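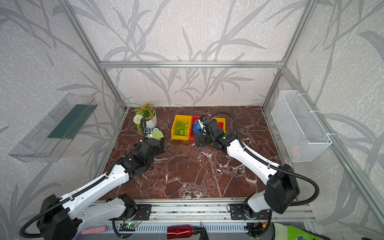 Figure 1. White flowerpot on a marble-patterned surface, with leaf-print wallpaper behind.

Watering Habits and Houseplant Loss in Shared Student Housing
Uyên Bach, Potanach College, Introduction to Environmental Studies
28 March 2022

1. Background

Most people I know in student housing have owned a houseplant, and most of those plants died within a year. My own first plant, a peace lily, lasted one semester. I wanted to find out if there was a pattern in how students water their plants and if a simple change could help. The project was done in two residence buildings, Bratu House and Falley House, over one term.

The books I read for the class agree on one point. Indoor plants are killed by too much water more often than by too little. Roots need air as well as water. When potting soil stays soaked, the air spaces fill up, the roots begin to rot, and the leaves turn yellow and droop. A drooping plant looks thirsty, so the owner waters it again.

2. Question

Do students who check the soil before watering keep their plants in better condition than students who water on a fixed schedule?

3. Method

I put up a notice in both buildings and 16 students agreed to take part. Each was given a young pothos cutting that had already rooted. I chose pothos because it is cheap, grows in low light, and shows stress in its leaves fairly early. All the cuttings came from the same parent plants at Jitley Garden Supply, and all were potted in the same peat-based mix with drainage holes and a saucer.

The students were split evenly. The first group watered once a week on a day they picked themselves. The second group pushed a finger into the soil to the second knuckle every few days and watered only if it felt dry at that depth. Both groups were told to water until a little ran into the saucer, then empty the saucer.

Everyone kept a log sheet with the date of each watering and any yellow or dropped leaves. I visited each room at the start, the middle and the end of the study and wrote down the number of healthy leaves. Three students moved their plants during the study, two of them to a different window. I kept these in the results but marked them.

4. Results

At the end of the study 13 of the plants were still healthy, meaning they had at least as many good leaves as at the start. The other three had lost leaves, and one of those was close to dead. All three were in the weekly group.

The soil-check group watered less often than I expected. Several went well past a week between waterings, mainly in the rooms on the north side of Bratu House, where the light is poor. In the sunnier rooms at Falley House the two groups ended up watering at almost the same rate, and there was little difference between the plants.

Two people in the weekly group forgot to water for long stretches. Their plants did fine. The plant in the worst condition belonged to a student who wrote that she sometimes added "a bit extra" between the scheduled days when it looked sad. When I took it out of the pot, the lower roots were brown and soft.

5. Problems with the study

The sample was small. I also relied on the log sheets, and a few had clearly been filled in all at once with the same pen. Room temperature was not measured. The heating in Falley House runs high and this dries out soil faster, so light may not be the only reason for the difference between the buildings. I should have weighed the pots – a kitchen scale would have been enough – as a finger test depends on the person doing it.

6. Conclusion and further work

The results fit with what the books say about overwatering, but the groups were too small to prove it. Checking the soil seemed to matter most in rooms with low light. I plan to repeat the study in June with 20 plants, using pot weight in place of the finger test, and to add a third group with clay pots. My instructor also suggested including a plant that likes more water, such as a fern. The blank log sheet and the leaf counts for each room are in the appendix.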